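Trasthorpe pudding

Trasthorpe pudding is a cold set dessert of grape juice, cornstarch and sugar, eaten mostly in the town of Trasthorpe and the villages near it. Served in a shallow dish. Usually with cream, sometimes plain.

Name

Older cooks call it "grape set" or just "set". The current name comes from the menu of the Bowen tea room, which sold it by the slice. Spelling varies, Trasthorp pudding turns up on some handwritten cards.

Preparation

Grapes are crushed, simmered and strained. Seeds and skins thrown out. Starch is mixed with a little cold juice, stirred into the rest over low heat until thick, then poured and left to cool. Chilled for 12 hours in most recipes. A dish for the table takes 2 pounds of fruit. Green grapes give a pale, sharp pudding, dark ones a sweeter and firmer one. Some cooks add lemon peel, which others consider wrong.

Variants

Jokthorpe style has a layer of crushed oat cookies on the bottom and is turned out before serving. The Cerkov bakery sells a baked version in a pastry shell, closer to a tart realy. Linnea Løken's recipe booklet lists 13 versions, including one with no sugar at all and one set with gelatin.

Serving

Made at home from June on with bought fruit, though the main season is fall. Traditonally the first dish was eaten on 4th November, at the end of the local grape sale. Leftovers keep two days, after that it weeps.

See also: fruit soup, blancmange, grape jelly

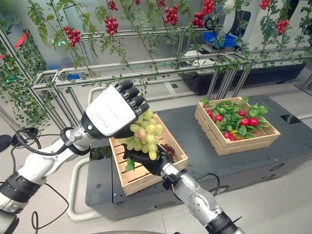
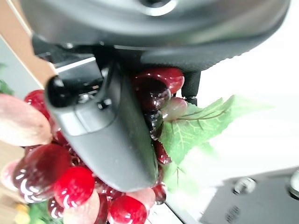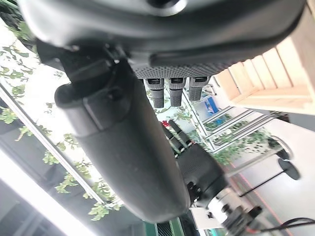

Article by Gráinne Brophy. Section: Desserts and puddings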